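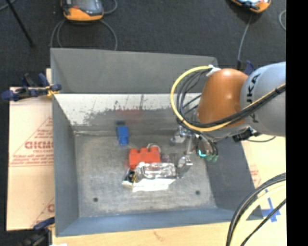 Bin picking cell, Leltley test floor. Arm reaching into the metal bin during work on the grasp planning software.

1/ The Clerkmont Automation Software Group is today publishing a summary of the changes in the November release of its bin picking software. The posts below cover perception, planning, control and logging. Questions may be left as replies and will be answered by the team.

2/ The release applies to single-arm cells working over an open bin with mixed contents. Cells that pick from conveyors or flat trays use a separate branch of the software and are not affected. Their next release will be announced separately.

3/ Perception. The largest change is in how the software separates objects from the bin itself. A bare metal bin with worn walls gives uneven returns. Scratches and rubbed coating were at times reported as thin objects lying against the wall.

4/ The software now stores a model of the empty bin, built from 16 captures taken before the first run. Live depth data is compared with that model before any object is proposed. Marks on the walls and floor of the bin are treated as part of the bin unless the depth differs.

5/ The empty-bin model must be rebuilt each time the bin is moved or its clamps are loosened. The operator screen will ask for this after every restart. Sites may not turn the prompt off in this release.

6/ Clear packaging remains the hardest case. Glints on shiny plastic produce gaps in the depth image, and the surface behind the plastic is often reported in place of the plastic. The cluster in the photograph, with a clear package lying in front of a red-orange block, is typical of what we test on.

7/ For such items the planner no longer relies on depth alone. A segmentation step marks the likely outline in the color image, and depth is then taken from the edges of that outline. Where the two sources disagree, the item is given a low score and left for a later attempt.

8/ The segmentation network was retrained for this release with 2,000 additional labeled images. The labeling was carried out under the direction of Wycliffe Massawe, who leads the perception team. The labeling guide has been revised and is available to partner sites on request.

9/ Planning. Candidate grasps are now checked against the bin walls with the full shape of the gripper, including hoses and fittings. Earlier versions used a simple box around the fingers. That box was too small near the top of the tool and too large near the fingertips.

10/ The practical effect is greater reach near the walls and corners. Grasps on items standing close to the far wall were often rejected under the old check even when a clear approach existed. These are now considered in the normal order.

11/ Cable routing is also part of the collision model. Each site supplies a short description of where its cables leave the arm and how far they can swing. The planner keeps that volume away from the upper edge of the bin. A template is included in the release package.

12/ Sites that do not supply a cable description will receive a default one. It is deliberately large, and cells using it will see more rejected grasps. We ask integrators to complete the template before reporting reach problems.

13/ Grasp ranking. Up to 1,000 candidates are generated for each capture and reduced in stages. The first stage removes those in collision. The second removes those the arm cannot reach. The remainder are ranked by expected stability and by how much neighboring objects would be disturbed.

14/ The weight given to neighboring objects has been raised. When items lie against one another, the planner prefers the one least covered by the others, even if a lower item offers a better surface to hold. The weight can be changed in the cell settings file.

15/ Control. The final part of the approach is now run under force limits. If contact is made earlier than the plan expects, the arm stops, retreats along the approach path and requests a new capture. It does not try the same grasp again on old data.

16/ After 3 early contacts in a row, the cell pauses and waits for an operator. This number is fixed in the present release. Several sites have asked for it to be adjustable, and the request is under review.

17/ Force limits are set in the software for the protection of goods and tooling. They do not replace the safety functions of the robot controller and must not be used in a risk assessment as if they did.

18/ Logging. Every attempt now writes one record holding the capture, the ranked candidates, the chosen grasp and the force trace. Records can be opened in the replay viewer, and a planner setting may be changed there to see which grasp would have been chosen.

19/ The replay viewer was written by Živko Obradović and was first used inside the group as a debugging aid. It is now supported for partner sites. Known faults: slow loading of long sessions, and incorrect colors in the force plot when two records are open side by side.

20/ Compatibility. Settings files from the previous release will load with warnings. Files older than that must be converted with the tool supplied. Recorded empty-bin models from any earlier release cannot be used and should be deleted.

21/ Acknowledgments. The group thanks Cimport for access to its packaging line data, and Ziółkowski for its review of the cable model. Both will take part in testing of the next release.

22/ Work has begun on planning for two arms over a shared bin. No date is given at this stage. Sites interested in early access should write to their usual Clerkmont contact and state the arm type, the gripper type and the bin dimensions.

23/ Correction to post 14: the neighbor weight is found in the planner settings file, under "ranking." It is not in the cell settings file. The release notes have the correct location.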